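Pelletier Opens Planning Service for Two-Arm Handling Cells

BALLAU, March – Pelletier today opened a planning and budgeting service for laboratories and packaging departments preparing to buy two-arm handling cells. The service, named Flultia, covers equipment selection, floor layout, spare parts and cost over the first 4 years of operation. It is offered from the company's sites in Ballau and Turholm.

Buyers submit a list of the items they expect to handle, with dimensions, weights and surface type. Flultia returns a written specification that can be attached to a request for quotation. The item list is limited to 300 entries per cell. Larger lists are split by gripper requirement.

Clear packaging is treated as a separate cost item. Transparent walls affect the choice of camera, lighting and finger material, and purchasers who leave them out of the first budget usually add them later at a higher price. The same applies to handling in which both arms hold one part, which requires matched grippers and additional setup hours.

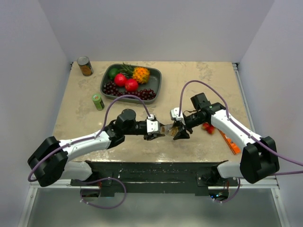 Two arms holding a small transparent container between their grippers.

Each plan contains a parts schedule with 39 lines. Arms, grippers, wrist modules, cabling, mounting frame and work surface are priced individually. Cabling is listed by length and by number of expected replacements, as cables routed along the outside of an arm are a wear part and should be stocked from the first day. Installation, operator training and acceptance testing are shown on a second sheet and are not merged with hardware costs.

Acceptance testing is defined before the order is placed. The reference test consists of 3,003 handling cycles using the buyer's own items, divided between rigid containers, irregular goods and printed packaging. Results are reported per item group. Payment terms in the specification can be tied to these results at the buyer's request.

Wrist cameras are quoted as an option. Pelletier recommends them where an item must be checked for position or label orientation while it is at the gripper.
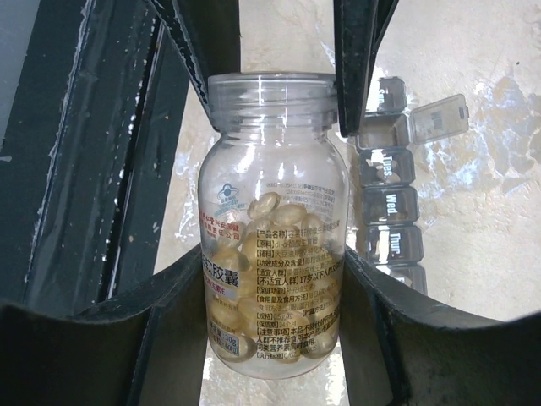 Turholm, which took part in the planning trial, said its first draft budget had left out replacement fingers and the second camera, and that it would have preferred to see both on the schedule before fixing the size of the cell. It also asked for lease prices to be shown next to purchase prices. Lease prices have been added to the current version.

Flultia plans are supplied as a document and a spreadsheet. Orders for equipment may be placed with any supplier. Existing cells can be entered in the plan at their remaining book value.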